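Tracking down a gripper that drops out in the middle of a pick

Posted December 16, 2024 by Jae-in Ok

Our right gripper started dropping off the bus in March. The arm would come down over a piece of fruit, the fingers would begin to close, and the control screen would show "gripper timeout." Both arms then stopped where they were. Restarting the driver cleared the error for a while, long enough to make us blame the software. The fault was in the cable.

These steps are for the two-arm Halonen cell with Zilell grippers. The order should work for most small arms that have the gripper cable routed outside the last joints.

Before you start

Press the emergency stop and wait for the brakes to click. If you need to put your hands under a raised forearm, support it first. The brakes hold the joints, but a gripper that loses power can let go of whatever it is carrying.

You will need a multimeter, a hex key set, a flashlight and spare cable ties.

Step 1. Find the pose where it fails

Save the log before you restart anything. Ours goes to Clovulport, and the joint angles are stored next to each error. Look for a pattern in the wrist and elbow angles. We had 31 timeouts on file, and nearly all of them came with the forearm folded over and the gripper low, close to the plate.

Clear the stop, step out of reach, and jog the arm to that pose at the lowest speed. Leave the normal objects in place so the reach stays the same.

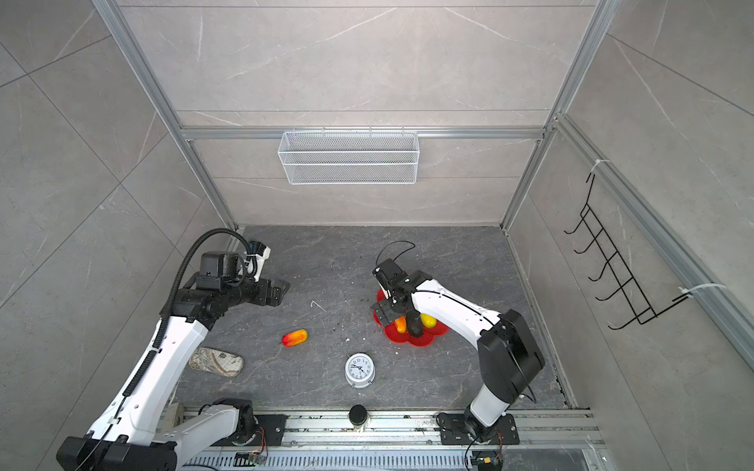 Right gripper lowered over the red plate. Check the thin black cable looping above it.

Step 2. Look at the cable loop

Press the emergency stop again. With the flashlight, follow the cable from the gripper back along the forearm. You are looking for shiny spots, flattened sections, and any place where the jacket has pulled out of the connector. A loop that is too short pulls on the plug when the wrist turns. A loop that is too long can catch on the elbow housing.

Don't tug on the plug to test it yet. You may fix the fault for an hour and lose your chance to measure it.

Step 3. Measure while flexing

Power the cell down fully and unplug the cable at both ends. Measure each conductor end to end, bending the cable gently near the gripper plug as you go. A good conductor reads under 2 ohms and stays there. One of ours jumped to 400 and back with very little bending – a broken strand inside a jacket that looked fine.

If every conductor is steady, check the connector pins and then the small board by the arm mount before you order parts.

Step 4. Replace the cable and repeat the pick

Fit the new cable with the arm in the failing pose, so the loop has slack where it needs it. Tie it down behind the elbow and leave the last section free. Power up, then run the pick slowly over different spots on the floor as well as over the plate. Keep a hand near the stop button.

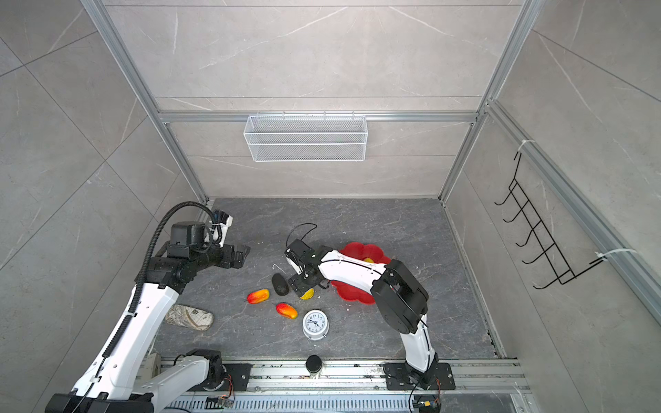
Step 5. Change what happens on a timeout

The default Zonska setting retries the close command 4 times before it reports a fault. With a bad cable, a retry may get through late, after you think the arm has given up. Set the retries to zero, and make the timeout stop both arms and require a manual reset.

Test it by unplugging the gripper at the controller with the arm parked high and the fingers empty. The fault should show right away and should stay on the screen after you plug the cable back in. If it clears by itself, the manual reset setting was not saved. Write it again and restart the controller.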